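# Dragging a blue glaze over an old tabletop

I've now done four tables this way and I'm still excited every time the brush goes through the wet glaze and all those little lines show up. The old name for it is strié, and most people just call it dragging. You put down a solid base coat, brush a see-through colored glaze over it, then pull a stiff dry brush through the glaze so the base peeks out in fine streaks. It looks a bit like cloth when it's done, something between denim and raw silk, and it hides a surprising number of dents!

I learned it in a one-evening class at the community workshop in Lisidport, taught by Eckhard Kuhlmann, who paints theater sets and goes about four times faster than I do. Most of the steps are his. The mistakes I found on my own.

## What you need

- Sandpaper, 100 grit and 300 grit
- Bonding primer
- Eggshell or satin paint for the base (I use Darnine 1177, a very pale blue)
- Clear glaze medium, water-based (mine is Timness)
- A small pot of darker blue paint to tint the glaze
- A foam roller
- A dragging brush, or any wide brush with long stiff bristles
- Clean rags, lots of them
- Water-based clear coat

The dragging brush is the one thing I'd spend money on. I have a Wiegand that I love, but I did my first table with a wallpaper paste brush from the bottom of a drawer and it came out fine – a little coarser, that's all.

## Prep

Take off any leaves or hardware and wash the top with dish soap and water. Let it dry overnight. Sand with the 100 to knock back the old varnish, wipe, and fill anything deep enough to catch a fingernail. One coat of primer is usually plenty. On knotty pine I do two.

Roll on two coats of the base color. When the second one is completely dry, go over it very lightly with the 300 and wipe off the dust with a damp rag. Any roller stipple left in the base is going to grab glaze and show as specks, so spend a few extra minutes here.

## Mixing the glaze

Four parts glaze medium to one part dark blue is a good start. Stir it slowly and try it on a sample board that has the same base coat on it. Please do make the board! The color in the cup tells you almost nothing. If it's too strong, add medium. Too weak, add paint, a spoonful at a time.

Mix more than you think you'll use. I ran short on my second table and never matched the color again, so that one has a darker end, and it now lives with the darker end against the wall.

## Dragging

Work on a mild day. Over 70 degrees the glaze starts setting up faster than I can move, and in June I do this before breakfast with the garage door shut.

1. Roll a thin, even coat of glaze over a strip as wide as your brush plus a couple of inches, from one end of the table to the other.
2. Hold the brush low, almost flat, and pull it toward you in one steady stroke. Don't stop in the middle.
3. Wipe the bristles on a rag.
4. Pull again, overlapping the first stroke a little.
5. Roll the next strip right away, while the edge of the last one is still wet.

If a stroke wobbles, go back to the start of it and pull the whole thing over. You get two or three tries before the glaze turns sticky. After that leave it alone, or wipe the entire strip off with a wet rag and roll it again.

## Adding bands

Plain dragging gives you fine lines and an even color. If you'd like more movement, let the first layer dry for a day, then brush a second, thinner glaze on in wide diagonal sweeps and soften the edges with a dry rag. You end up with light and dark areas drifting across the streaks.

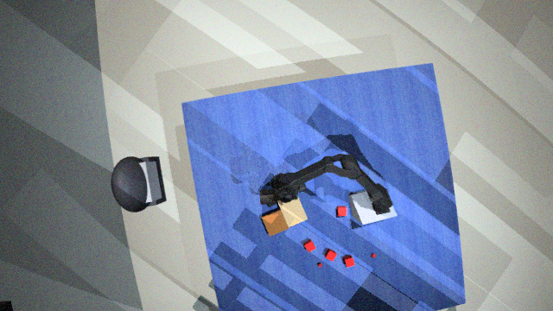 *Fine streaks with lighter and darker diagonal bands on a blue tabletop (computer rendering).*

Keep the bands uneven. My first attempt had them all the same width and the table looked like a deck chair. I squint at it from the doorway between sweeps, and I stop sooner than I want to.

## Clear coat

Wait two full days. Then brush on three thin layers of clear coat, following the direction of the streaks, with a light rub of the 300 between layers. Go easy near the corners – it's very easy to cut through to the primer there.

You can set a lamp on it the next day. For hot plates and homework, give it two weeks.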